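Long one today and my back hurts, but I want to get this down before the December break eats my brain.

So, the furniture task. We're still trying to find out whether showing the policy its own near misses helps more than just piling on clean demonstrations. Qistina Khoo thinks it does. I was on the fence until this week, and I'm maybe leaning her way now, with one leg still over. We've got 2131 clean demos from the teleop sessions, and then a much smaller pile of 385 corrections, where somebody grabs control back in the middle of a run and steers the hand out of trouble. The corrections are a pain to collect! You have to sit there watching for the moment it starts going wrong, and by mid-afternoon your eyes just slide off the screen.

I did most of my corrections kneeling on the floor with the oak panel, the one with the two raised rails. Etetti (our name for the training setup, don't ask, Faizal Ong named it after a snack) kept wanting to close the fingers too early.

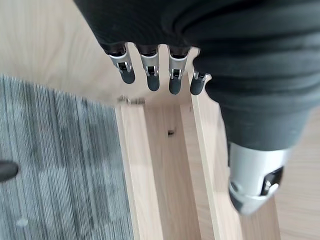 Page last changed: December, 11:42 pm

The early closing is the thing I keep chewing on. On the clean-only policy the fingers curl while they're still above the rail, and then the thumb has nothing good to push against. With the corrections mixed in, it hovers longer and comes down flatter. It's slower, sure, and Faizal hates slow, but I'll take slow over dropping a panel on the floor at nine in the morning while people are trying to drink their coffee.

We trained 3 versions of everything with different seeds, same as Brekke did in the spring, and 2 of them agree nicely. The third one is just weird. It picks up fine and then drifts sideways as if it's lost interest. Qistina wants to rerun it, I want to look at the wrist video first, and we went back and forth on that through all of lunch (noodles again, too salty). My worry is that if we only rerun the seeds we don't like, we're cooking the result, and she came around on that, so now we're rerunning all of them. Which means the cluster queue. Ugh. 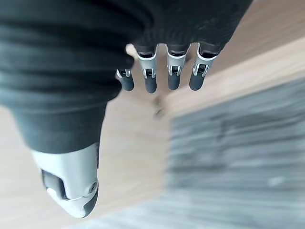

Anyway, the other thing is how we weight the corrections. Right now each one gets sampled way more often than its share, and I picked that number back in the Zanham office basically by feel. If the whole effect comes from the weighting, then the paper is about something else and I'd rather know before we write the intro. So tomorrow I want a run with the same weighting on a random bunch of clean demos, same size as the correction pile. It's such an obvious control, I can't believe it took me this long to put it on the list.

Skiltau wants a progress note too. I'll send them the plot with the error bars on and let them squint at it.

To do: fix the timestamp bug in the logger, ask Faizal where he put the spare glove, call Mom back, buy knee pads (seriously).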